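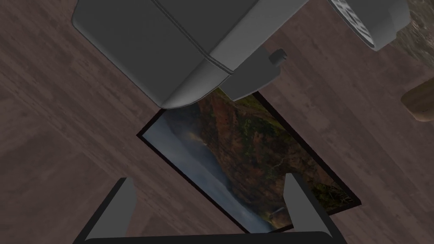 Laut Marisol Lozano lasse sich eine Maserung nur verstehen, wenn man wisse, in welcher Richtung der Stamm aufgeschnitten wurde. Als Maserung bezeichnet man die Zeichnung, die auf der Schnittfläche von Holz sichtbar wird. Sie entsteht durch Jahrringe, Holzstrahlen, Gefäße und Äste.

Schnittrichtungen
Beim Querschnitt erscheinen die Jahrringe als Kreise oder Kreisbögen. Der Radialschnitt verläuft durch die Stammmitte und zeigt annähernd parallele Streifen. Beim Tangentialschnitt, der seitlich an der Mitte vorbeiführt, bilden sich Bögen und Zungen, die Fladern. Radial geschnittene Bretter verziehen sich weniger – im Handel sind sie meist teurer.

Wuchsformen
Unregelmäßiger Faserverlauf führt zu besonderen Zeichnungen. Bei Geigenböden aus Ahorn ist der Riegel geschätzt, eine quer zur Faser laufende Wellung. Der Vogelaugenahorn trägt kleine, rundliche Einschlüsse. Maserknollen liefern ein wirres Bild und werden überwiegend zu Furnier oder Drechselware verarbeitet.

Nachahmung
Die Holzimitationsmalerei überträgt Maserungen mit Lasur, Kamm und Schläger auf einfache Hölzer. Im Gasthof Wokimis in Plonstead sind 8 Türblätter aus Fichte als Eiche gemalt.

Siehe auch: Furnier, Intarsie, Jahrring

Kontakt | © Holzlexikon Navodska | Nach oben

Kommentare

Tischler_40: Bei den Fladern fehlt der Hinweis auf linke und rechte Brettseite. Für Tischplatten ist das wichtig.

Renate: Was genau ist denn ein Schläger? Der Pinsel mit den langen Borsten?

Tischler_40: Ja, genau der. Damit werden die Poren in die feuchte Lasur geschlagen.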